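Workshop tips: giving an old desktop computer a proper spring clean

10/26/21

I do love an afternoon with an old computer tower. Give me a big black box that has sat under somebody's desk gathering fluff, a pot of tea and a radio, and I'm happy until supper! Plenty of you wrote in after the piece on sewing machines to ask whether the same sort of patient cleaning works on a desktop, and it does. Most towers are far easier to get into than they look, and a good clean can quieten one down wonderfully.

These are the habits I've picked up over the years. Take what suits your own bench and ignore the rest.

Before you open anything

Shut the machine down properly from the menu, switch off at the wall and pull the mains lead out. Then hold the power button in for a few seconds to let any leftover charge drain away. Unplug everything else too: screen, keyboard, speakers, the lot. If the back is a jumble of leads, wrap a bit of masking tape round each one and write on it where it goes. Pencil works better than felt tip, which smudges on the shiny side.

Leave the power supply closed. It's the metal box the mains lead plugs into, and there are parts in there that can hold a nasty charge long after it's been unplugged. Clean the vents from the outside with a brush and leave it at that, please.

Where to work

The kitchen table is fine so long as it's dry and somebody isn't about to want it for tea. I use the bench in the back room because I can leave a job half done and shut the door on it. Avoid carpet, and avoid the fleecy jumper! Static is the thing to watch. Touch a bare metal part of the case before you reach inside and do it again every time you come back from putting the kettle on. An anti-static wrist strap costs very little and I wear mine, though I looked rather silly answering the door in it.

A lamp you can bend is worth more than any fancy screwdriver. Set it low and to one side and the dust shows up beautifully.

What to have ready

A soft paintbrush, an inch wide, kept only for this
A smaller brush for corners (an old make-up brush is lovely)
A can of compressed air or a hand blower
Cotton buds and a little isopropyl alcohol
A crosshead screwdriver that really fits the screws
An egg box or bun tin for the screws
A lint-free cloth
Paper and a pencil

The bun tin is my favourite. Put the screws from each part in their own cup, with a scrap of paper saying where they came from. My 12-hole one has done every machine I've owned and has never made a bun in its life.

Dust first, and gently

Take the tower outdoors for the first go if the weather's kind. You would not believe the cloud that comes out. Work from the top down so you aren't cleaning the same shelf twice, and use short puffs of air with the can held upright. Tip it over and it can spit freezing liquid on the parts.

Hold each fan still with a finger or a lolly stick while you blow. Letting it whizz round sounds like great fun, but it's hard on the bearings. Brush the blades one at a time, front and back, then do the grille behind. Fluff loves to felt itself together on the inside of a grille where you can't see it from outside, so go round with the small brush as well.

I don't use the household vacuum inside the case. The nozzle can build up static and it has a dreadful appetite for small screws. Hold it a little way off to catch what the brush lifts if you must, but keep it clear of the boards.

Sticky fingermarks on the outside come off with a barely damp cloth and a drop of washing-up liquid. Old sticker glue gives way to a dab of cooking oil left on for a few minutes, then more washing-up liquid to clear the oil.

Getting your bearings inside

Şükran Karakaya, who ran the repair mornings where I first learned any of this, had us lay every tower down flat before we touched a single screw, and I still think it's the best tip of the bunch. A computer standing up wobbles, drops things into its own depths and makes you work sideways. Lay it down with the open side facing the ceiling and it becomes a tray. Then stop and have a good look for coloured plastic, which on many machines marks the bits meant to be moved by hand.
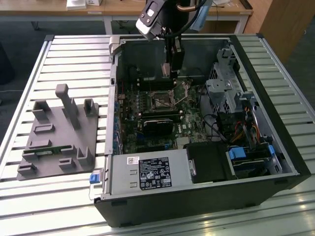
Every make has its own layout, and it's such a pleasure learning to read one. Start with the big shapes and work inwards. On a Dell like this, the silver power supply fills the width of the case at the bottom and the green board sits in the middle, so you know straight away which part to leave shut and which to treat most tenderly. Look at the blue, too: there's a latch at the left end of the power supply and a pair of release tabs on the hard drive bay. I always try the coloured plastic before reaching for a screwdriver. With the processor out, the socket is open to whatever falls in, so keep brushes and cotton buds well away from it and do your dusting elsewhere on the board. The perforated drive cage is another matter, and you can go at those little holes with a dry brush to your heart's content.

Memory and cables

If you take memory modules out, press the clips at the ends of the slot and lift them by their edges. Wipe the gold contacts with a cotton bud just moistened with alcohol and let them dry fully. They only go back one way round, so match the notch and press firmly until the clips snap home.

Don't tug cables by their wires. Hold the plug, feel for a catch, squeeze and wiggle. Draw a quick sketch of what went where, however sure you feel at the time. When everything's back, tuck the loose lengths away from the fans, count your bun tin empty, and give the case a gentle tilt to listen for rattles before the side goes on.

I do ours every February, and again in between if the cat has been moulting.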